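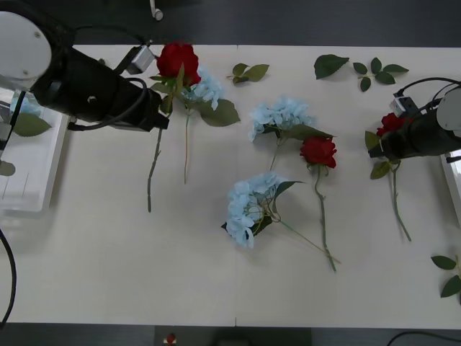 Two robot arms above artificial roses and hydrangeas.

Robots at Work: Sorting Flowers That Never Wilt

Some flowers never need water. They are artificial, made to look like the kind that grow in a garden. You may have seen them in a dentist's waiting room, on a restaurant table, or in a store window in the middle of winter.

Miment is a company that gets artificial flowers ready for stores. The flowers come to its building in big cartons, all mixed together. Before they can go out again, they have to be picked up, sorted, checked, and put into baskets or boxes. For many years, people did every part of that job by hand. Now robots are starting to do part of it.

When a machine does a job that a person used to do, we call it automation. This page explains how automation works with flowers, and what is different for the people who work beside the machines.

What is a robot arm?

A robot arm is a machine that can reach, bend, and turn. It has joints, like your shoulder, elbow, and wrist. Inside each joint is a motor. When the motors turn, the arm moves.

At the end of the arm is a gripper. The gripper is the robot's hand, but it is much simpler than yours. Many grippers have just two fingers that close together, the way you pinch a potato chip between your thumb and one finger.

The workers at Miment use two arms at one table, and they call the pair Ista. One arm reaches in from one side and one from the other. A computer tells both of them where to go. It also has to keep them from bumping into each other, which is harder than it sounds when both arms want the same flower.

Why are flowers hard for a robot?

Try this at home. Put a pencil on a table and pick it up. Easy. Now pick up a floppy piece of string by its middle and watch what the ends do.

A flower is a little like both. The stem is long and thin. The top is wide and soft. Leaves stick out to the sides and can catch on the next flower. If you grab a rose by the stem, the heavy end may swing down. If you grab it by the petals, you may bend them.

Robots are very good at doing exactly the same thing over and over. A robot that puts caps on bottles can do it all day, because every bottle is the same and stands in the same place. Flowers on a table don't line up like that. One points left, one points right, and one is lying on top of another. A stem can cross over a second stem, so the robot has to work out which stem goes with which flower. You can do this with a quick look. A robot has to be taught.

How does a robot learn to do it?

Robots need a way to see, and for that they use cameras. A small camera near the robot's wrist gives a close-up view of whatever the fingers are about to grab. Another camera can look at the whole table from higher up. The computer puts the views together.

Then comes practice. A person can guide the arms through the job: move here, close the fingers, lift, move over, open the fingers. The computer saves all of those moves along with what the cameras saw. After one try, the robot has learned very little. It needs many tries with the flowers in different places. At Miment the workers did 300 practice rounds before they let Ista try a round without help. A rose was dropped on the first one.

Between rounds, a person goes to the table and sets it up again. Flowers come out of the basket and get spread around in a new way. If they were always put down in the same spots, the robot would only learn those spots.

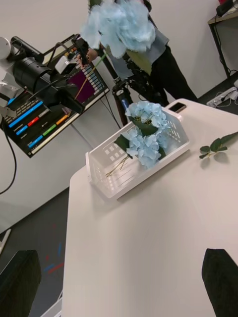
Suha Fakhoury says that setting up the table was dull for the first week and then got interesting. She began to notice which ways of laying down a stem gave the robot trouble, and she laid more of them that way on purpose. She says she had packed flowers for years without ever thinking about how her own hands did it.

What was the job like before?

There are 18 people in the sorting room at Miment. Before the robots came, each of them stood at a table for most of the day. They took a stem from the pile, looked it over, fluffed the petals, and put it with others of the same kind.

One large order from a chain of stores called Trernetti had 1,056 stems in it. That is a lot of reaching and pinching. Doing the same small movement again and again can make a person's wrists, neck, and back hurt. Workers were supposed to trade places every 90 minutes to give their hands a change. On busy days, they sometimes forgot.

What is the job like now?

The robots do some of the picking up and putting down. They are slower than a person. A good sorter can clear a whole table while Ista is still lifting its first few stems. But the arms can keep going during lunch, and they don't get sore.

People still do a lot of the work. They open the cartons. They pull apart stems that are tangled. They fluff the petals, which the gripper can't do. They check for torn leaves and crooked wires. They also decide what to do with a flower that doesn't fit in any group, such as a rose with a petal glued on backwards.

There are some new jobs, too. Someone has to watch the arms and help when a flower gets stuck. Someone has to wipe the camera lenses, because dust and lint get on them. Someone has to look at what went wrong each day and plan the next set of practice rounds. Tamer Masri used to tape boxes. He took a class in the town of Akl in March, and now he does the planning.

Some workers like the change and some do not. A few of them miss having a full table of people to talk with. One worker moved to a different room, where the bouquets are still put together by hand. Others were worried that they would be given fewer hours. The company has told them that their hours will stay the same this year. It has not said what will happen after that.

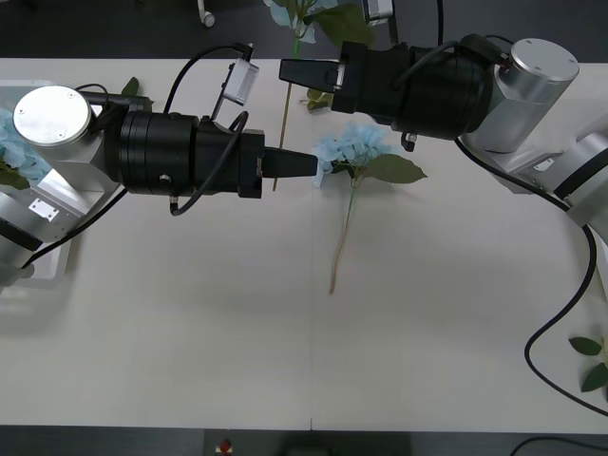 Can a robot do this job all by itself?

Robots can do only part of it right now. They can pick up many of the flowers and put them where they belong, but people set up the table, fix mistakes, and do the careful work at the end.

Staying safe around the arms

A robot arm is strong and it doesn't feel things the way you do. If it isn't set up to notice a person, it can keep moving and hit someone. Workplaces with robots have rules about this.

Workers at Miment stay out of reach while the arms are moving. They stop the arms before they put a hand on the table. Long hair is tied back, and loose sleeves are rolled up. Everyone in the room is taught how to stop the robot in a hurry, even people who never work with it. Cords are another thing to watch out for, because robots and cameras need plenty of them and it is easy to trip.

Who decides what a robot does?

People do. A robot doesn't want to sort flowers, and it doesn't want to stop. Someone at the company picked which job to give it, and someone else might have picked differently. The workers at Miment asked for the robots to be tried on the most tiring part, the picking up. They wanted to keep the bouquets for themselves, since that is the part most of them enjoy.

When you hear about a robot starting work somewhere, you can ask a few things. Which part of the job will it do? Who was doing that part before, and what will they do now? Did anyone ask them?

Something to try

You will need two clothespins, a basket, and a few artificial flowers. Pipe cleaners with tissue paper on the ends will work too.

Spread the flowers out on a table. Hold one clothespin in each hand. Using only the clothespins, put all the flowers in the basket. Your fingers may not touch the flowers.

Now mix them up so some stems cross, and do it again. Then try it with one eye closed. Ask a friend to tell you which flowers gave you the most trouble, and see if you agree.

Words to know

Automation: using machines to do work that people used to do.
Gripper: the part of a robot that holds things.
Joint: a place where an arm can bend or turn.
Motor: a machine part that makes something move.
Sort: to put things into groups that go together.

Page last changed August 11, 2025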